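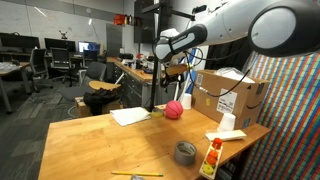 When is a used cardboard box no longer good enough to ship in?

When a corner has gone soft, a flap is torn at the fold, or the walls give under light pressure from your hand. A box in that state can still hold things on a shelf, but it should not go back out to a customer.

Chapter 13
The Packing Table

Words to know in this chapter: flute, void fill, dunnage, return, old label, score line, H-seal, staging, mixed carton

Chapter 12 followed an order from the moment it arrived to the moment the goods came off the shelf. At that point the goods are in a tote or on a cart, and they still have to be put into something that will survive the trip. The same is true in the other direction. Goods that come back have to be taken out of whatever the customer put them in, looked over, and sent to the right place. In a large building these two jobs happen in different rooms. In a small one they happen on the same table, often in the same hour.

This chapter is about that table. Most of what it covers applies equally to a stockroom behind a store, a school supply closet, or a spare room at home.

13.1 What the table is for

A packing table holds three kinds of things: goods, packing materials, and tools. The trouble starts when they mix. A roll of tape is a tool on the left side of the table and an item of stock on the right side, if the business happens to sell tape. A white block that looks like a sponge could be a product or could be the thing somebody uses to wipe the table down. Small, light items cause more of this than large ones.

The opening photograph shows a mixture of this sort. The goods on and around a used carton include a pink ball with darker seams, paper cups turned upside down, a folded white cloth, and a roll of gray duct tape. A new worker coming to that table would need to ask which items belong in the box and which belong to the table. At your own workplace, the layout of the table should answer that question before anyone has to ask.

The usual answer is zones. A zone is a part of the tabletop with one use. It can be marked with a strip of tape, a painted line, or a shallow tray. The common zones are:

Incoming. Goods that have been picked or returned and have not been touched yet.
Work. The open space where the box sits while it is being filled or emptied.
Tools. Tape, cutter, marker, label sheets.
Done. Closed boxes, or checked goods waiting to be carried off.

The work zone should be the largest. Workers setting up a table for the first time nearly always make it too small, and end up folding boxes in the air or on top of the goods.

13.2 Table height and surface

A table that is too low makes people bend at the waist. A table that is too high makes them lift their shoulders to reach into the box. Remember that the hands are working at the top of the box and not at the surface of the table. If most of the boxes you pack are tall, the table should be lower than one used for flat mailers.

Wood is a common surface and a good one. It is quiet, it is easy on cutter blades, and boxes slide across it without much effort. Its weak point is tape. Tape pulled off a bare wooden top leaves glue behind, and over a few months the glue picks up dust and marks the bottom of light-colored goods. Wipe glue off the same day. Bare wood should not be soaked with water.

Keep a clean, dry cloth at the table for goods, and a second one for the table. Fold the first and lay it toward the back. The two should be different colors if you can arrange it.

13.3 Reading a used carton

Many small businesses pack in boxes that came to them with something else inside. This saves money and is accepted by most carriers, as long as the box is sound and old markings are dealt with.

Look at the box in this order.

First, the corners. Press each one with your thumb. The corners carry the weight when boxes are stacked.

Second, the flaps. Open all four and look along the score line, the crease where the flap bends. A crease that shows a split on the outer paper will open further when the box is taped.

Third, the walls. Corrugated board is made of two flat sheets with a wavy sheet, called the flute, between them. Once the flute has been crushed it does not recover. A crushed area feels thin and shows as a dent or a soft band.

Fourth, the markings. An old shipping label carries barcodes, and a scanner will read whichever barcode it meets first. Peel the old label off or cover it completely. Blacking out the street address by hand is not enough, as the bars are still readable. Check for small stickers too. A colored sticker near a label may be a sorting mark from an earlier trip, and it should come off along with the label. A printed company logo on the side does not confuse a scanner, though some businesses prefer to cover it.

13.4 Bags, paper, and other fill

Void fill is anything placed in a box to take up empty space. Dunnage is the older and wider word, and it also covers blocks and braces used with heavy freight. The main kinds of fill for small goods are crumpled paper, air pillows, and reused plastic bags.

Plastic bags are light and cost nothing when they have been saved from incoming boxes. They also flatten more than paper does. A bag that fills a corner well at the packing table may be a thin wad by the time the box is delivered. Use bags on top of soft goods such as towels and cloths. Use paper under and around anything that can roll, chip, or dent.

When a returned box is opened and a bag is pushed up at the top, do not assume that the bag is only fill. Lift it out, feel along it, and look inside it. Small parts, spare screws, and return slips are often found in bags that were headed for the trash.

Case: Cultutent, Serndale

Cultutent sells party and playroom goods from a single building in Serndale. It ships over 3,000 parcels in a busy month, and May is usually the busiest. The product line is made up of light things in many shapes, including balls, paper cups, craft blocks, tape, and cloths. Almost every order is a mixed carton, meaning a box with several unlike items in it.

For its first years the company packed and opened returns on the same set of tables with no zones. Workers used the same tape that was sold as stock. At each inventory count the number of rolls on hand was lower than the number on record, and the difference was written off. Paper cups were another problem. They were sold in sleeves of 24, and a torn sleeve from a return would leave single cups standing on the table through the day. Some were used for holding markers. Some were put back into sleeves, where they should not have gone.

The company made three changes. Shop tape was switched to a color that was not in the catalog. Returns moved to a table of their own near the Collen Street door. Loose cups and opened blocks went into a bin marked Not for Sale as soon as they came out of a box, before the rest of the box was unpacked.

The third change took the longest to stick. Workers were used to emptying the whole box first and sorting afterward, which feels faster. A supervisor timed both methods over 60 returns and found little difference between them, but the sorting errors fell when each item was placed as it came out.

A second building, at Montoya, opened later with the same layout. It did not copy the tape rule at first, and had the same shortage of rolls at its first count.

13.5 Order of work for a mixed carton

Set the open box in the work zone with the bottom already taped. Run one strip along the center seam and one across each end, so that the tape makes the shape of a capital H at both ends of the seam. This is the H-seal.

Lay out every item in the order before any of it goes in. Check the items against the slip at this stage.

Put in flat and heavy items first. Blocks and full rolls of tape go on the bottom, with tape rolls lying flat on their sides if there is room. A roll stood on its edge will move.

Nest or stack hollow items. Cups go inside one another and are then kept upright with paper on either side.

Place round items in a corner and wedge them. A small ball that is free to move can crush paper cups over a long trip.

Add soft goods last. A folded cloth across the top does some of the work of fill.

Close the flaps without tape and shake the box gently. If you hear or feel movement, open it and add fill. Then seal the top in the same way as the bottom and place the new label on the largest flat face, away from the seams.

Before you go on

1. Draw the table you use at work or at home and mark the four zones on it. Where do tools end up when the table is full?
2. Find a used box. Check it in the order given in 13.3 and write down what you find at each step.
3. Cultutent changed the color of its shop tape. Suggest one other item in its catalog that might need the same treatment, and say how you would tell the two kinds apart.

Section 13.6 covers opening and recording returns, starting with the outside of the box.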